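Home | Archive | Threads | Authors | Search
Print | E-mail this message

Re: [shop-robots] Kitchen task, closing the microwave
From: Raili Vuorinen
To: shop-robots list

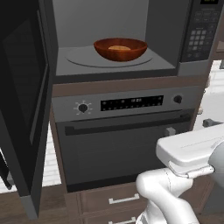 Kalevi, thanks for the long note. I read it twice, once for the content and once for the sighing.

Kalevi Laaksonen wrote:
> I have run the door task in the simulator all evening and the arm
> still goes low. It is supposed to push the microwave door shut.
> Instead it lines up with the oven handle as if somebody had asked
> for a roast. I blame the reward. Lempi blames me. Before I order
> the second gripper for the real arm in my garage, can anyone tell
> me if this is a known thing?
>
> Also, does the bowl have to be in there?

It is a known thing. You have two appliances stacked one over the other, and both have a door. Your reward pays for getting the fingertip close to "door", and the oven door is the near one. The arm is doing exactly what you paid it for, and I wish I could say as much for my plumber.

Change the target to the microwave door by name, then move the starting pose up and back. I did 311 runs on my own setup with the old reward and 82 of them ended with the door shut. With the new target it was 421 runs, and I stopped keeping score once the arm quit visiting the oven. Look in the Hemo config, under targets. The comment there says "do not edit", which Mostafa wrote in August and has edited ever since.

Check your joint limits too. The door swings out to the left, and with the base on the right that is a long reach. Mine hit its elbow limit and sat there trembling for around 8 seconds before the timeout. If yours does the same, slide the base over before you touch anything clever.

The bowl stays. If you take it out the contact settings load differently and the turntable sinks into the floor of the microwave. Tapio has promised to fix this. He has also promised to return my calipers.

Please don't order the second gripper yet. The one from Fonent is fine for pushing doors, and your garage microwave has a button latch anyway, so you'll want a stiffer fingertip before you want another hand. I have a printed one you can borrow. It is ugly and it smells like burned sugar.

Send me your log once you've changed the target. Just the last few runs, please, the whole file broke my mail last time.

Raili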